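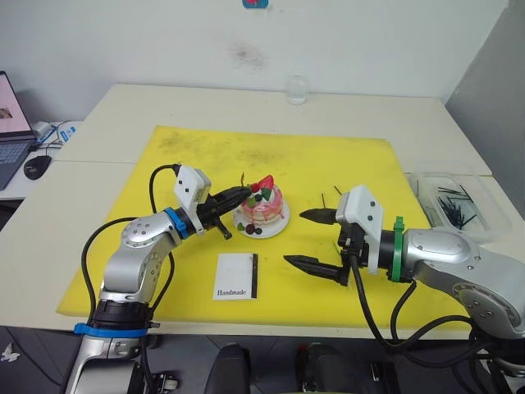

I've done the cakes for our street's November get-together for a few years now, so I'm putting my notes in one thread. Mostly about buttercream in warm weather.

Plain butter and icing sugar goes soft on me once the kitchen gets past the mid twenties. I swap part of the butter for vegetable shortening. The flavour drops off a bit, so I add more vanilla and a good pinch of salt.

Gel colour only. The liquid stuff from the supermarket thins the icing and you need half the bottle to get anywhere. Mix the colour the night before. It darkens a fair bit by morning.

Crumb coat, then 17 minutes in the fridge. My timer has a preset at 17 that I can't change and I've stopped trying.

570 g of icing sugar does a two-layer 20 cm cake with enough left for a border. Sift it. I skipped that once and blocked a piping tip halfway through a row of shells.

Kadri Kuusk asked what tips I use. A small open star and a medium round. I own a whole tin of others and they stay in the tin.

Transport. Non-slip mat in the boot, box on top of that, nothing on the seats. Seats slope. The road out to Mavivthorpe has a cattle grid and I take it at walking pace.

Sipho Xaba does his with Swiss meringue and it holds its shape well, but it splits if you rush the butter. If it looks curdled keep beating. If it looks like soup, put the bowl in the fridge and then keep beating.

Fondant I don't bother with. Kids peel it off and leave it on the plate.

Freezing: layers yes, wrapped twice, up to 2 months. I've frozen finished cakes too and the colours bled as they thawed. Dark red was the worst.

Someone wanted the chocolate version. Swap 60 g of the sugar for cocoa and add a spoon of milk. Dutch cocoa if you can get it.

Lemon curd filling next, once I've written down what I do. At the moment it's all by eye.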